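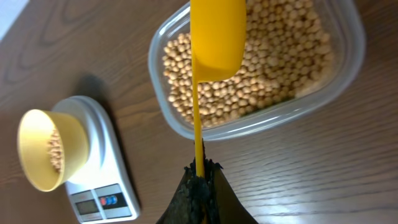

Visit report: Sartori dry goods packing, Tistutberg
2021-01-09

Sartori packs dried beans, peas and grains for small shops, mostly in bags that are weighed by hand. I went to the Tistutberg site because they have started moving part of the weighing to robot arms and were willing to let a visitor talk to the people on the benches. The building is plain and easy to miss from the road. Enter by the side door and sign in at the desk.

The work

The main packing line has been automatic for years. What was left over is the short orders: samples, mixed boxes, odd weights. There are 387 products on the short order list and 1777 boxes went out in the month before my visit. A person would take a scoop, fill a cup on a scale, read the number, add or take back a little, and tip it into a bag. Packers told me the job is easy for an hour and hard on the wrist after that.

The arms were set up by Trilent, with software from Drullberg. They use the same kind of tools as the people do – a scoop, a bowl, a kitchen scale. Sartori did not want to buy special feeders for orders this small.

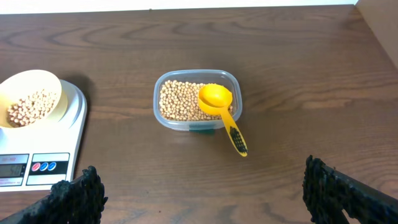
Weighing bench with chickpeas, scoop and scale.

What has changed for the staff

The packing room has 14 people. None of the jobs were cut, but two of the packers now spend their shift looking after the arms. They fill the containers, clear spills, check weights against a second scale and sign the sheet. One of them liked the change and said her wrist had stopped hurting by June. The other missed talking across the bench, as the arms stand in a side room with the door closed.

Pay was the main complaint. Looking after the arms counts as the same grade as packing, although it took several weeks of training. The manager said the grades are under review and gave no date.

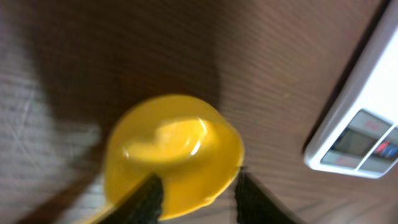

Speed is not the argument for it. A good packer is still faster than an arm on a single order, and everyone I asked agreed on this. The arms are kept on the long repeats, where the same weight comes up again and again, and the packers keep the mixed boxes. Rush orders also go to the packers. The split is decided each morning on a whiteboard by the shift lead, and packers can ask to swap. I thought this worked better than the printed schedule I have seen at other sites.

Cleaning takes longer than planned. Bowls and scoops are washed between products, and with beans the dust gets into everything – the first month's plan had left no time for it.
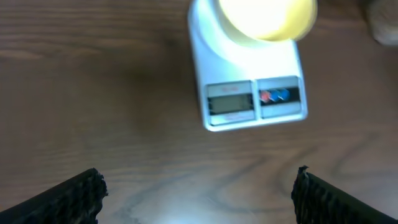
Practical notes for visitors

Tours are by request only and run 2 hours. Hair nets and shoe covers are handed out at the desk. Leave rings and watches in the lockers. Parking is behind the building, and the bus stop is a ten-minute walk downhill. The canteen closes early, so eat first.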